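Home | Issues | Authors | Submit | Contact
Category: Field Reports / Robot Safety

4. The sleeve fault during tabletop work

Trí Võ and Nhung Giáp

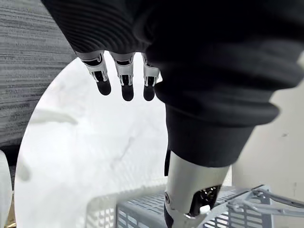 Figure 3. Wrist camera view during tabletop work. The fingers are above the round table; the knit sleeve covers a large part of the view.

In Section 3 we described the normal operation of the arm with the Prokton controller. In this section we report a fault which stopped our home tidying trials, and which we first understood wrongly. The fault is related to the protective sleeve. We give it a full section because the sleeve was added as a safety measure, and we did not include it in our risk list before the trials.

4.1 Setting

The trials were made in a furnished room with a round table with a marble-like top, a plastic basket and a wire rack. The robot had to pick small household objects from the table and release them into the basket. The table was chosen by us for two reasons. It is common in the homes of the people who may use such a robot, and its bright surface is difficult for the camera. The second reason became important later, as explained in 4.4.

The knit sleeve was fitted after a visitor in an earlier study put a hand near a moving joint. There was no injury. The sleeve is thick and it can stretch, so it follows the arm when the joints bend. It is closed by its own cuff, without a clamp. We considered a clamp, but a clamp makes the sleeve slow to remove, and the arm must be inspected every day.

In Figure 3 the fabric lies in soft rolls, and one folded edge is directly over the place where the fingers come out. When the sleeve is fitted correctly, this edge should stay behind the base of the fingers. We did not define in our first protocol how far behind it should stay. This was a mistake in the protocol and the operators cannot be blamed for it.

4.2 Description of the fault

We ran 200 pick attempts in the first series. In 14 of them the robot stopped with the message "finger load high" before any object was touched. In all 14 cases the fingers were in the air above the table. The stop itself was correct behavior: the controller measured a load above the limit and it removed power from the finger motors. The arm kept its position. No person was in the work area at these moments.

In 4 attempts of the same series a more serious event happened. The load was high, but it stayed under the limit, so the controller did not stop. It decided that an object was held. The arm then moved to the basket and performed the release motion with nothing between the fingers. In the log these attempts were written as successful picks. They were found only when Nhung Giáp compared the log with the objects which remained on the table.

We consider the second type as worse than the first. A robot which stops is annoying for the user, but it is safe. A robot which believes that it holds something can move with the wrong speed and force settings. In our system the arm is allowed to close the fingers more strongly after a pick is confirmed. If a hand had been between the fingers in that moment, the lower limit would not have protected it.

4.3 First explanation, which was wrong

Our first idea was a fault in the finger load sensor. The sensor values had small jumps, and we knew from the Skillell test bench that a loose cable can produce similar jumps. We changed the cable and repeated the calibration. The stops continued. We then changed the complete finger module, and the stops continued also with the new module.

We lost much time with this idea. The reason is simple to say now. The jumps were present when the arm was bent toward the table and they were absent when it was straight. We always did the calibration with the arm straight, so the calibration always looked good.

4.4 Cause

The cause was found by Trí Võ on 2022-10-16. He moved the arm slowly by hand, with power off, from the straight position to the pick position. During the bending, the fabric gathered into rolls and pushed forward. At the end of the motion the folded edge pressed on the finger nearest to the bulk of the sleeve. When this finger was closed, it pulled against the fabric. The motor had to work against the knit, and the controller could not separate this load from the load of a real object.

The wrist camera should have helped us to detect the false picks. The software checks whether the area between the fingertips changes after closing. However, the tabletop was so bright that it was nearly white in many images, and light objects had little contrast with it. The check gave a low confidence value, and in our settings a low value was ignored when the load sensor said "held". So two weak points met in the same place. Each of them alone would have been easy to see.

We also noticed that the sleeve takes a large part of the camera view in bent positions. This does not cause the load fault, but it leaves fewer pixels for judging the pick. The camera position was chosen with the arm uncovered and was not reviewed after the sleeve was added.

4.5 Changes

The following changes were made before the second series.

The sleeve is now fitted with the arm in the bent position. The operator pulls the folded edge back until it does not touch any finger during a full opening and closing. After this, the arm is straightened and bent again, and the operator looks at the edge one more time.

Calibration is done in two positions, straight and bent. If the values without an object are different by more than the allowed margin, the trial cannot start.

The rule for a confirmed pick was changed. The load sensor and the camera must now agree. If the camera confidence is low, the robot opens the fingers, moves up and asks for help. The stronger closing force is not permitted in this case.

Finally, the log keeps the two answers in separate columns. Before, only the final decision was saved, and for this reason the false picks were hidden in the results.

4.6 Remaining problems

The new fitting method depends on the care of the operator. The cuff can move during long work, and we do not yet measure this movement. A shorter sleeve would reduce the rolls, but it would leave a part of the joint open, and the original danger would return. We are testing a thinner fabric from Khumalo, which has not been used in enough trials to be reported in this paper. The results of the second series are given in Section 5.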